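Zamthorpe Home Corner
Progress report to the Andrade Fund
Second report, period ending December
Prepared by Marijke Bosman, project lead

Dear Bradley and everyone at the Fund,

Thank you for your patience with us. You asked for a fairly short report and I did begin with good intentions, but it has been a full few months in Bamodport and I would sooner you heard it properly. The accounts are attached separately, and Alfie Entwistle will happily go through them on the phone with anyone who likes a spreadsheet more than I do.

Where we have got to

As you know, your grant pays for small pieces of storage furniture for people moving into a home with very little in it. Most of them come to us from the hostel or from temporary rooms, and what they have tends to be in bags. A bed and a cooker usually get sorted by other people. What gets forgotten is somewhere to put the shampoo, the tins, the children's shoes and the post, and you would be surprised (I still am) by how much calmer a room feels once those things are off the floor.

Since the last report we have delivered 158 stands. Nearly all of them are the Timis, the push-together plastic kind we told you about when we applied. We did look at metal shelving again, partly at your suggestion, and I am grateful for the nudge, but the Timis still suits our flats better. It can stand in a bathroom without rusting, it goes up a narrow staircase in pieces, and one person can shift it to clean behind it.

The preparation room

The biggest change is that we now put a good share of the stands together before they leave us. In the spring we were handing over boxes, and Brenda Inskip, who does our follow-up visits, kept finding those same boxes in hallways weeks afterwards with a coat on top. People were tired, or they had only one good hand, or they had opened the lid, seen a heap of white plastic and closed it again. I don't blame them in the least.

So the side room has been given over to assembly. There is a low table with a black covering, chosen because white parts show up so clearly against it, and the posts can be laid out next to the bigger pieces before anything is joined. It seems a small thing to spend money on, but the pieces used to go together on a pale floor and we lost no end of time patting about for them.

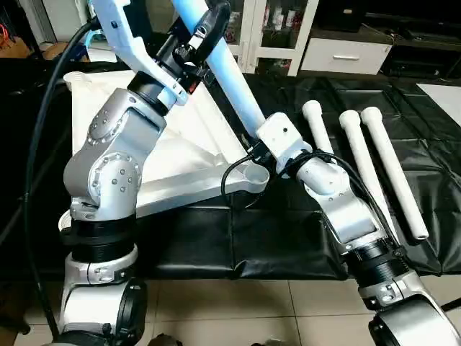

Declan Oakley has written us a one-page order of work, and it has made more difference than any of the furniture we bought for the room. The posts come out first and are laid to one side. Then the large pieces are looked over, paying most attention to the corners where the posts go in, as that is where a bit of packing or a rough edge of moulding will stop a good fit. Only then does anybody start pushing things together. Before Declan's sheet we all had our own way of going about it (mine was to do the top first and regret it), and we would end up with stands that leaned a little to one side.

We did have a poor batch in the early autumn, and you ought to know about it. Some of the posts were a tight fit and a few corners had split by the time we had finished persuading them. The supplier took the whole lot back without a quarrel and replaced it, though it cost us the better part of a fortnight, and up to nine households waited longer than we had promised. Brenda rang each of them herself. Two were rather cross and they had every right to be.

Since then we try every post in its corner by hand before pressing it home. It should slide most of the way and then want a firm push. If it wants more than that, it goes in the returns box with a note, however tempting it is to lean on it. 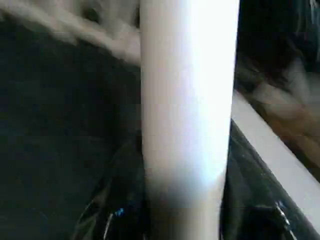 Do people need any tools to put a stand together at home?

The parts push together by hand, so a flat surface and a bit of elbow room are all that's wanted. We do advise having a second person there for the tall version, to hold the bottom steady while the upper posts go in.

We were also asked at your last meeting whether ready-built stands would be too awkward to deliver. I confess I was worried about that myself. Alfie borrowed a measuring tape and went round the van with a face like thunder, and the answer he came back with was that the short stands travel perfectly well made up, provided they are strapped upright with a blanket between them. The tall ones we take half built, with the upper posts in a bag, and finish off in the flat. It takes a few minutes at the other end and it gives whoever is delivering a natural reason to come in, have a chat and notice if something else is needed – a light bulb, very often, or a shower curtain.

What people have told us

Brenda's visits are still the part of this work I would fight hardest to keep. She goes back once the family has had time to settle, and she asks very little beyond whether the stand is any use. One mother has hers beside the cooker for tins and rice and says she has stopped buying things she already had. An older gentleman in the Bamodport flats keeps his at the side of his chair with his tablets, his radio and his seed catalogues, and has asked whether he might have another for the balcony. A young man who had told us quite firmly that he owned nothing to put on a shelf had filled the whole of it by the time she called.

We also heard some grumbles. The shallow trays let small bottles tip over if the stand is knocked, and a couple of people found the white hard to keep clean in the kitchen. We can't do much about the colour. For the bottles we now suggest a folded tea towel in the bottom of the tray, which is hardly clever but does seem to help.

Inside the room itself

You kindly let us move a little money from the transport line towards fitting out the room, and it has gone on the table covering, a decent lamp and some boxes for sorting parts. The larger pieces are much the most awkward to store. They won't lie quite flat because of the raised corners, and stacked too high they slide. Declan has them standing on edge now, which has worked so far.
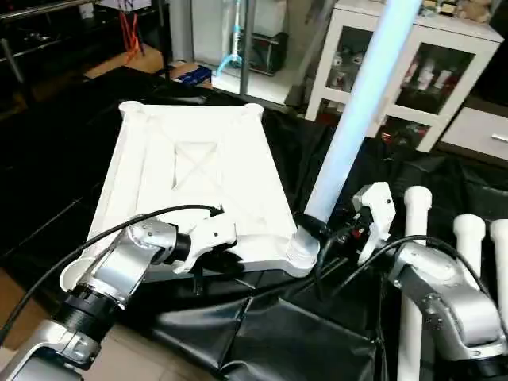
We would still like better racking along the back wall before the spring, and Alfie is getting prices. I don't expect to come to you for more for that. There should be enough left in the equipment line, and if there isn't we will manage with what we have for another season.

The other thing on my mind is spare parts. When a family moves on, the stand often goes with them, which pleases me no end, but posts go missing in the move. We had three calls of that kind in December alone. At the moment we rob a new box to help them out and are left with an incomplete stand that can't go anywhere. I have asked the supplier whether posts can be bought loose, and was told that somebody would ring me back. I shall keep on at them.

What comes next

For the next period we plan to carry on at the same pace and to hold three open afternoons, where people can come and build their own stand at the table with one of us beside them. Several have asked for it. Some simply like to have made the thing themselves, and I think a few would enjoy the company and a cup of tea as much as the furniture. Declan is going to redo his sheet with larger print and more drawings, and Brenda has offered to try it out on her sister, who has never willingly read an instruction in her life.

Bradley, you mentioned that you might be able to come over to Zamthorpe and see the room. Please do. Mid-morning is best, after the van has gone out and before the kettle is needed for lunch, and there is parking behind the building if you come in by the lower gate.

With warm thanks from all of us,

Marijke Bosman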